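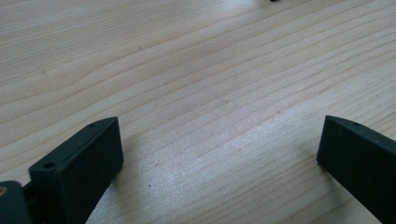 Does decanting dry goods into jars do anything, or is it just for looks?

3 min read

duvan_guzman
2 Jan 2018

My sister-in-law gave us a set of 10 Pirska jars and a booklet that says flour, sugar, rice and so on last "up to three times longer" once you take them out of the bag. Three times longer than what? Sugar in a paper bag is already good for years. I've never thrown out sugar in my life except when I spilled it.

The booklet also says glass "protects flavor." Salt has a flavor to protect? Somebody talk me into this or tell me I can give the set away.

marcabrera617
I'll talk you into it a little. We had pantry moths in May and they got into every paper bag and two of the plastic ones. The glass was fine. I wouldn't pay full price for the Pirska set but if it was free, use it.

For salt, no, I don't see the point. Moths don't want salt.

Octavio E.
Moths are the one good reason, and then any jar with a decent lid does the job. Old pickle jars, whatever. The "three times longer" thing is a number with no test behind it. I looked at the Pirska site and there's a little star next to the claim, and the star goes to a page about shipping.

duvan_guzman
That is about what I expected.

oguzhan_a
Going to disagree with both of you on sugar. It depends where you live. I'm near the water in Barnstead and brown sugar in the bag turns into a brick in a couple of weeks. White sugar clumps too, in summer. I moved it to glass with a metal screw lid and the clumping is way down.

Octavio E.
Brown sugar goes hard from drying out and white sugar clumps from damp. Those are opposite problems. You can't say the sea air did both.

oguzhan_a
Fine, but the lid fixes both, doesn't it? It keeps the wet out of one and keeps the wet in the other. I don't need to win the chemistry part.

Octavio E.
OK, I'll give you that one. Could still be a pickle jar.

Milagros C.
My problem with jars is that you lose the label. Everything white looks the same through glass.

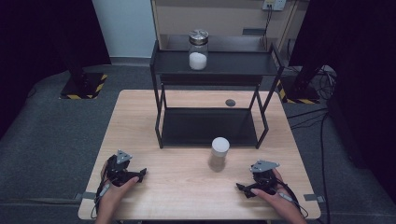 I made a batch of lemon bars for a school thing with salt from a jar I was sure was sugar, and after that I went back to bags with a clip. If you do decant, cut the name and the date off the package and tape it on the jar. The booklets never tell you that bit, probably on account of how it looks next to the matching lids.

marcabrera617
Milagros, you served those to my kids.

Milagros C.
I took them back as soon as someone bit one!!

duvan_guzman
Taping the label on kind of kills the pretty shelf my sister-in-law has in mind, so I'm warming up to it.

What about the little dry packs? Sanby sells them for $3 each and says one per jar, swap every month. Ten jars, that's more than the food in them costs.

oguzhan_a
I tried the Sanby ones. Couldn't tell you they did a thing. A few grains of rice in the salt shaker is what my mother did and I can't prove that works either, but it's cheap.

Octavio E.
Don't put a dry pack in brown sugar whatever you do. You'll need a chisel.

As for swapping every month, who decided on a month? How long one lasts has to depend on how often you open the jar and how damp the kitchen is. A fixed date is a sales schedule.

urrego_kitchen
Long-time reader. I think you're all being hard on the jars. I can see how much I have left and I've quit buying a third bag of rice by mistake. That saves me real money.

Octavio E.
How much, though? People say this every time and I've yet to see anyone write it down.

urrego_kitchen
I haven't written it down, no. I know what my cupboard looked like before.

Milagros C.
I'd believe it for rice and pasta. Nobody buys salt often enough for it to matter.

duvan_guzman
OK, here's where I am. Flour and rice go in jars for the moths. Brown sugar too. Salt stays in the carton with the spout, which pours better anyhow. No dry packs. That leaves me with six or so jars and I may put screws in them.

marcabrera617
If you've got spares I'll take two of the tall ones. Not for salt.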